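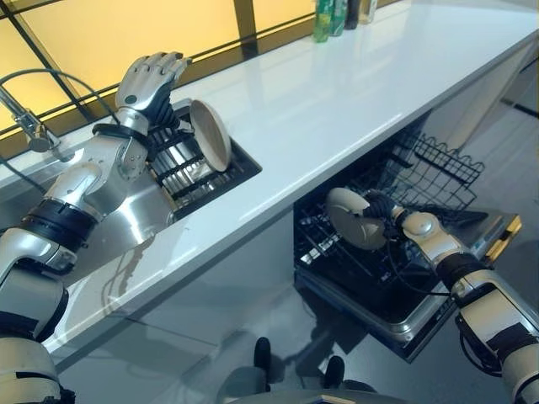 그림 2. 흰 상판에 설치된 스테인리스 싱크대와 그 안에 세워 둔 접시.

연구 자료 > 지방정치 > 의회와 주민참여 > 본문

최종 수정일: 2020년 11월 29일

인쇄하기 | 이메일로 보내기

4. 발언은 어디로 가는가: 두 의회의 주민 의견 처리

4.1 자료와 범위

이 절에서는 드로모턴(Dromorton)과 플루디트포트(Fluditport) 두 지방의회의 본회의 및 상임위원회 회의록을 대상으로, 주민이 회의장에서 한 발언이 이후 문서에 어떤 형태로 남는지를 추적한다. 분석 대상은 주민 발언 순서가 실제로 열린 회의 55건이고, 여기서 확인된 개별 발언은 1,009건이다. 발언 순서가 안건표에는 있었으나 "시간 관계상" 생략된 회의는 제외하였다. 생략된 회의를 따로 모아도 논문 한 편이 나올 분량이었지만, 발언이 없는 회의의 발언을 분석할 방법을 찾지 못했다.

두 의회를 고른 이유는 비슷한 규칙을 두고도 운영 방식이 눈에 띄게 다르기 때문이다. 양쪽 모두 회의 규칙에 "의장은 주민의 의견을 경청한다"는 조항을 두고 있다. 경청의 정의는 어느 쪽에도 없다. 드로모턴 의회는 속기록을 전문 공개하고, 플루디트포트 의회는 요약본만 공개하되 방청석에서 녹음을 들을 수 있도록 신청 제도를 운영한다. 신청서 양식은 의회 누리집의 '기타' 항목 아래 '그 밖의 서식'에 들어 있다.

요약본만 남은 회의는 녹음과 대조하여 발언을 복원하였다. 드로모턴의 경우 회의록 관리 프로그램 드리렉스(Drirex)에서 내려받은 원문을 그대로 사용하였다. 드리렉스는 발언자를 '의원', '집행부', '기타'로 분류하는데, 주민은 마지막 범주에 속한다. 마이크 잡음과 정회 선포도 같은 범주에 들어 있어 이를 손으로 골라내야 했다. 분류표를 설계한 용역업체 라우티아이넨(Rautiainen)의 설명서에 따르면 '기타'는 "의사 진행에 직접 영향을 주지 않는 음성"을 가리킨다. 본 연구의 결과를 미리 읽고 쓴 문장은 아닐 것이다.

4.2 코딩 기준

발언의 처리 결과는 네 단계로 코딩하였다. 가장 낮은 단계는 '무기재'로, 녹음에는 있으나 회의록에 흔적이 없는 경우이다. 다음은 '존재 기재'로, "주민 발언이 있었음"과 같이 발언이 있었다는 사실만 적힌 경우이다. 세 번째는 '내용 기재'로, 발언의 요지를 읽는 사람이 짐작할 수 있는 경우를 말한다. 마지막 '인용'은 이후의 수정안, 심사보고서 또는 의원의 토론에서 해당 발언이 근거로 언급된 경우이다.

'내용 기재'와 '존재 기재'의 경계는 예상보다 까다로웠다. 플루디트포트의 요약본에는 "도로에 관한 말씀이 있었음"이라는 문장이 되풀이된다. 녹음을 들어 보면 어떤 날은 보도의 경사 문제였고, 어떤 날은 도로명 변경 반대였으며, 한 번은 도로를 칭찬하는 발언이었다. 코딩 담당자들은 논의 끝에 이를 모두 '존재 기재'로 처리하기로 했다. 도로를 칭찬한 발언자에게는 미안한 일이다.

의장이 발언 직후에 하는 답례는 따로 기록하였다. "좋은 말씀 감사합니다"가 가장 흔했고, "소중한 의견 잘 들었습니다"가 뒤를 이었다. 드로모턴에서는 의장이 교체된 9월을 기점으로 앞의 표현이 뒤의 표현으로 거의 완전히 바뀌었다. 처리 결과에는 변화가 없었다.

4.3 결과

전체 발언 가운데 '인용'에 해당하는 것은 14건이었다. 처음 집계를 마쳤을 때 연구진은 코딩 오류를 의심하여 전 과정을 다시 검토하였으나 숫자는 그대로였다. 인용된 발언은 대부분 예산 심의가 아닌 조례 자구 수정과 관련되어 있었고, 특히 표지판 문안과 시설 개방 시간에 집중되었다. 요컨대 주민은 금액보다 맞춤법에 더 큰 영향력을 행사하고 있다.

인용 여부를 가른 요인으로는 발언의 길이나 어조보다 발언 시점이 중요했다. 안건 심사에 앞서 발언 순서를 두는 드로모턴에서는 의원이 토론 중에 발언을 되짚는 장면이 간혹 나타났다. 반면 플루디트포트는 주민 발언을 의결이 끝난 뒤에 배치한다. 해당 규칙의 제안 이유서는 이를 "주민이 심의 결과를 충분히 숙지한 상태에서 의견을 개진하도록 하기 위함"이라고 설명한다. 이 배치에서는 주민이 결과를 알고 있다는 점만은 확실히 보장된다. 플루디트포트에서 나온 인용 사례는 모두 같은 안건이 다음 회기에 다시 올라온 경우였다.

발언 시간은 양쪽 모두 1인당 최대 2분으로 제한된다. 다만 시간을 재는 방법은 다르다. 드로모턴은 발언자가 첫 문장을 시작할 때부터 재고, 플루디트포트는 이름이 불린 때부터 잰다. 플루디트포트 본회의장의 방청석은 뒤쪽 2층에 있고 발언대는 앞쪽 1층에 있다. 녹음에서 발언이 계단을 내려오는 발소리로 시작해 인사말 도중에 끝나는 사례가 확인되었으며, 이런 발언도 회의록에는 "주민 발언이 있었음"으로 적혀 있었다. 규정상 틀린 기록은 아니다.

서면을 함께 낸 발언은 그렇지 않은 발언보다 '내용 기재'에 이르는 비율이 높았다. 이것을 의회가 서면을 중시한다는 증거로 읽고 싶은 유혹이 있으나, 회의록 작성 실무를 고려하면 더 단순한 설명이 가능하다. 붙여 넣을 글이 있으면 붙여 넣는다. 실제로 드로모턴의 속기록 일부에는 서면에만 있고 녹음에는 없는 문장이 발언으로 실려 있으며, 괄호 안의 "여기서 잠시 멈출 것"까지 옮겨진 사례도 있다.

4.4 논의

선행 연구는 주민 발언 제도의 효과를 주로 참석자 만족도로 측정해 왔다. 만족도는 대체로 높게 나온다. 설문이 퇴장하는 출입문 앞에서, 의회 직원에 의해, 다과와 함께 진행된다는 점을 감안하면 낮게 나오기도 쉽지 않다. 발언이 문서에 남긴 흔적을 지표로 삼으면 그림은 상당히 달라진다. 물론 흔적이 없다고 해서 영향이 없었다고 단정할 수는 없다. 의원이 발언을 듣고 조용히 마음을 바꾸었을 가능성은 남아 있으며, 본 연구의 방법으로는 조용히 바뀐 마음을 관찰할 수 없다.

기록 체계의 영향도 따로 다룰 필요가 있다. 드리렉스의 검색 기능은 '기타' 범주를 기본적으로 제외하도록 설정되어 있다. 의원이나 전문위원이 과거 주민 발언을 찾으려면 이 설정을 먼저 해제해야 하는데, 설정은 로그아웃할 때마다 초기화된다. 인용이 드문 까닭을 의원의 무관심에서만 찾으면 이 부분을 놓치게 된다. 무관심하지 않은 의원도 매번 같은 체크 표시를 지워야 한다.

제도 개선과 관련해서는 발언 순서를 심사 앞으로 옮기는 방안과 회의록에 발언 요지를 적도록 의무화하는 방안을 생각할 수 있다. 두 방안 모두 별도의 예산이 들지 않는다. 플루디트포트에서는 후자가 이미 한 차례 주민 발언을 통해 제안된 바 있으며, 해당 회의의 요약본에는 "회의록에 관한 말씀이 있었음"이라고 기재되어 있다.

4.5 한계

두 의회의 사례를 다른 지역으로 일반화하는 데에는 주의가 필요하다. 또한 플루디트포트의 녹음 일부는 음질이 고르지 않아 발언의 끝부분을 확인하지 못했으며, 이 경우 들리는 부분만으로 코딩하였다. 발언자의 연령과 거주지는 양쪽 모두 접수대장에 적게 되어 있으나 보존 기간이 회기 종료일까지여서 분석에 포함하지 못했다. 반복 발언자의 영향은 다음 절에서 다룬다.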